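4.2 What the room knows before the hammer falls

I should say how I came to be sitting at the back of a saleroom with a notebook. Yayra Ametepe and I had already coded 763 lots from the Fanamton catalogues, mostly silver and small collectables with a few clocks thrown in, and we had a lovely tidy spreadsheet that told us next to nothing about why people bid. So I went and watched. I did five sales in all, the last of them in May 2023, and I talked to anyone who would put up with me over a cup of tea.

The first thing I noticed was how little the printed estimate mattered to the regulars. They read it, of course, but they treated it as gossip. One dealer (Zeman, in our notes, which is the name of his shop) told me he looks at the low figure only to guess who else will turn up. Private buyers did the opposite. They held on to the estimate like a handrail, and several stopped dead at the top figure even when they plainly wanted the thing.

Provenance worked differently again. We had expected a named previous owner to push bids up across the board, as our reading had led us to think. In the room it mattered a great deal for lots with a story you could retell at dinner, and hardly at all for a set of forks. A cream jug from the Skesterwood house contents drew 50 bids, counting the ones left on commission, and I still find that hard to square with the jug.

Ekua Atinga, who read an early draft, asked whether I was just describing showing off. Partly, yes! But the bidders I spoke to afterwards talked more about use than display — who would eat off it, which cupboard it would live in, whether it could go through a dishwasher. Household lots brought this out most strongly, and condition was judged by kitchen standards, with marks from food worrying people far less than chips did.

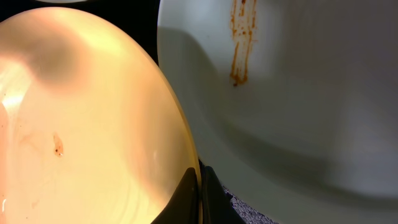 Figure 3. Yellow plate with a small smear of food residue.

4.3 Limits of sitting at the back

I can't claim much for five sales. I missed the telephone bidders entirely, and the online platform Alero shows only a paddle number, so my notes lean towards people who like a chat. Yayra thinks this makes the private buyers look more cautious than they are, and she may well be right. We return to the commission bids in section 5, where the spreadsheet earns its keep.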